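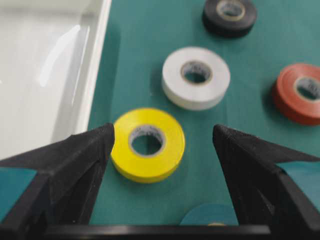 6. Ajuste del módulo de percepción y del planificador de agarre

Antes de tocar nada, conviene saber qué hace Medard y qué dice que hace. El módulo de percepción devuelve, para cada objeto, una clase, una pose y un valor de confianza. La clase suele ser correcta. La pose, con buena luz, también. El valor de confianza no es una probabilidad, por mucho que el panel lo presente con un porcentaje, y no debería usarse como única condición para autorizar un agarre.

Esta sección supone que ya se ha completado la calibración mano-ojo (sección 5) y que el planificador Calimlim arranca sin avisos. Si arranca con avisos y "parece que funciona", vuelva a la sección 5.

6.1 Comprobar la vista de muñeca

1. Abra la consola de Medard y seleccione la cámara de muñeca del brazo que va a usar.
2. Lleve la pinza abierta sobre un rollo de cinta y deténgala con el objeto entre las puntas de los dedos.
3. Active la superposición de contornos. El contorno tiene que seguir el borde exterior del rollo, no el del núcleo de cartón.
4. Repita con un rollo de cada color. El blanco puede dar contornos pegados a la bandeja blanca; el verde azulado, sobre el tapete del mismo tono, es el que más falla.
5. Anote los fallos a mano. El registro automático solo guarda las detecciones que el propio módulo considera válidas, así que no sirve para saber cuántas se ha perdido.

Nota: a corta distancia los rollos pueden verse ligeramente desenfocados. El ajuste de nitidez por software mejora el aspecto en pantalla, pero en nuestras pruebas no mejoró la pose. Déjelo desactivado.

6.2 Definir la bandeja como zona de depósito

1. Cambie a la cámara de cabeza.
2. Marque las cuatro esquinas interiores de la bandeja. La detección automática de esquinas existe - y confunde los reflejos del plástico con el reborde.
3. Asigne dos filas de tres posiciones.
4. Guarde la zona con un nombre propio. El nombre por defecto se sobrescribe en la siguiente actualización.

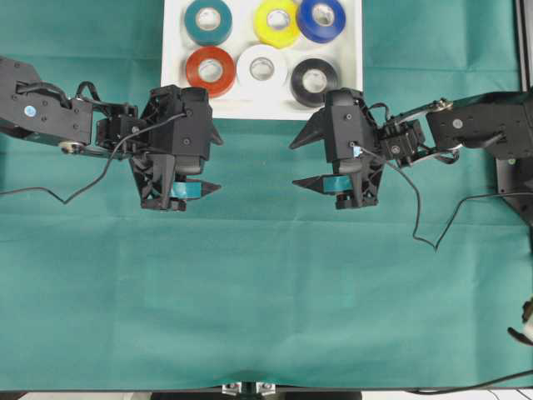
Figura 6-1. Seis rollos en la bandeja, vistos desde la cámara de cabeza, con las dos pinzas delante de la fila más cercana.

Los rollos de la fila del fondo pueden quedar recortados por el borde superior de la imagen, como en la figura. Medard completa la parte que no ve y no lo indica en ningún sitio. Si necesita la pose de esa fila, incline la cámara y repita el paso 2.

6.3 Límites del planificador

1. En Calimlim, fije el tiempo máximo de planificación en 3000 ms. Con más tiempo las trayectorias salen más largas, no mejores.
2. Introduzca una separación mínima de 60 mm entre pinzas.
3. Añada los cables como volumen prohibido. El modelo de colisión de fábrica incluye los eslabones y los dedos, pero ningún cable.
4. Ejecute 8 ciclos en simulación y después los mismos en el equipo, a velocidad reducida.

PRECAUCIÓN: la casilla "Evitación dinámica" no detiene el brazo ante una mano. Solo vuelve a planificar cuando cambia la escena percibida, y ese cambio puede llegar tarde. Mantenga accesible la parada de emergencia durante todo el paso 4.

6.4 Si algo no cuadra

Error 564 (pose no alcanzable): casi siempre es la calibración, aunque el mensaje sugiera revisar la carga útil.

El brazo se queda quieto sin error: el planificador ha descartado todas las soluciones. Reduzca la separación mínima de 5 en 5 mm y no la elimine, como recomienda el asistente de Vandeo.

Clases intercambiadas entre azul y verde azulado: revise el balance de blancos antes de reentrenar. Reentrenar es lo primero que ofrece la consola y lo último que debería hacer.

Revisión del 6/3/26. Texto: Chanida Kaewkla. Pruebas: Sombat Chaiyaporn.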